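House Rules for Hand-Held Gripper Sessions: FAQ
By Amirul Lumbantobing. Updated 7/6/21

I look after the rulebook for Norklow's home cleanup recordings, and I get a lot of the same messages (keep them coming!), so I put my answers on one page.
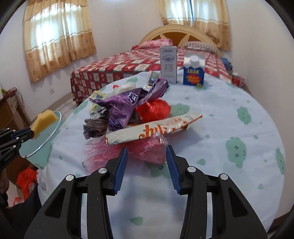
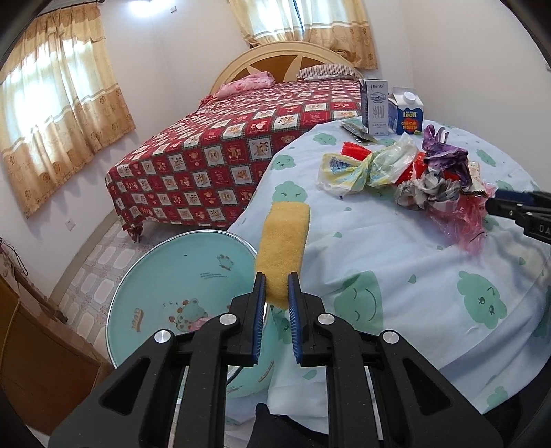
Clearing a table of packaging, with a sponge in one gripper in both.

BEFORE YOU START

Do I have to tidy the room first?
Please don't! A lived-in bedroom or kitchen is fine by me. Put away mail, medicine bottles and family photos, and leave the rest.

Can I use real trash?
Yes, as long as it's clean. Wrappers, shopping bags and rinsed cartons are all good. No glass, no cans with the lid peeled back, nothing that drips. I learned that last one with a yogurt cup and I'd like you to skip the experience.

WHILE YOU'RE RECORDING

Can I grab something with my fingers if it gets stuck?
Stop the take first. I know it's tempting when a bag clings to the pads, but fingers near a closing jaw are our one hard no, and the Demness guide says the same.

What if I drop something?
Pick it up with the gripper and carry on. I like those takes! If it rolls under the furniture, end the take and mark it "dropped."

How long can I go?
Up to 92 takes in a day, with a real break every 4. My wrists complained well before that, so quit when yours do.

AFTERWARD

Do I wipe the finger pads?
After every session, ridges included. Damp cloth, no solvent.

Where do I log a problem?
On the Rorkov sheet, same day. Write what happened in plain words and add the take number. Somebody once just put "weird" next to take 122 and I still wonder about it.

Are the rules going to change?
The section on shared homes gets a rewrite in September.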